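The last lolly in the bowl

My mother kept a bowl of lollies by the front door for visitors, and the rule in our house was that you never took the last one. You could take the second-last. You could take the second-last and eat it in full view of the last. But the last one stayed put until it had fused with its wrapper and acquired, by seniority, a kind of tenure.

I had assumed this was a family affliction. Then I went to work at Plineck, where 396 people share one kitchen, and discovered the whole country was raised by my mother. A packet goes into the bowl at nine. By morning tea the caramels have gone, by lunch the mints, and from then until Friday a single purple sweet sits in a stainless steel dish big enough to bath a baby in. People look in, sigh, and go back to their desks hungry.

It's a ridiculous form of manners. The lolly doesn't go to someone more deserving. It goes in the bin, in July, when the place is cleaned. We have agreed among ourselves that the decent thing is waste.
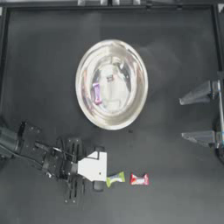
Hamish Baxter wrote in after my last column on biscuits to say the trouble is the size of the bowl, and that in a teacup one sweet looks like an offer, while in a mixing bowl it looks like evidence. He has moved his household to teacups and reports that everything gets eaten, including two cough drops.

I take his point, though I'd miss the bowl. A big shiny one has a generous look about it even when the generosity ran out on Tuesday. My complaint is with the rest of us, hovering. We'll cheerfully take the last car park, the last seat on the train and the last word, and then go all Victorian over a bit of sugar in a purple wrapper.

So I propose an amnesty. Anyone who finds one lolly left may eat it, without announcing it to the room or offering it round first in that awful voice. Whoever eats it buys the next packet. I tried this at work last week and was seen by Chidubem Anozie, who said nothing, but I've been to the shops twice since.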